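Compte rendu de la réunion du 21 mars 2018, association de quartier Hollenstein

C'est moi qui tiens le stylo ce soir, Tiziana étant enrhumée (bon rétablissement !). On était 7 et on a commencé en retard, comme d'habitude.

Le vide-grenier d'abord : 66 stands réservés, et Florian Imhof veut encore en caser le long de la rue, moi je trouve que ça bouchonne déjà assez. On garde le plan de février. Côté caisse, il reste 443 euros une fois la sono payée.

Pour le bulletin, Tiziana Fabbri nous a envoyé sa maquette, très jolie, avec une police enfin lisible ! Je relis les textes et Florian appelle l'imprimeur.
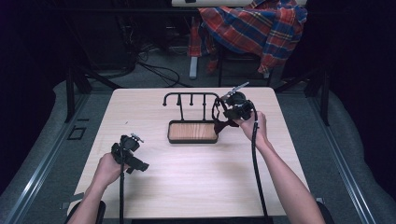 Travail à deux mains autour de la table carrée.

Reste la clé du local à refaire, je m'en occupe. Prochaine réunion chez Florian, apportez vos chaises !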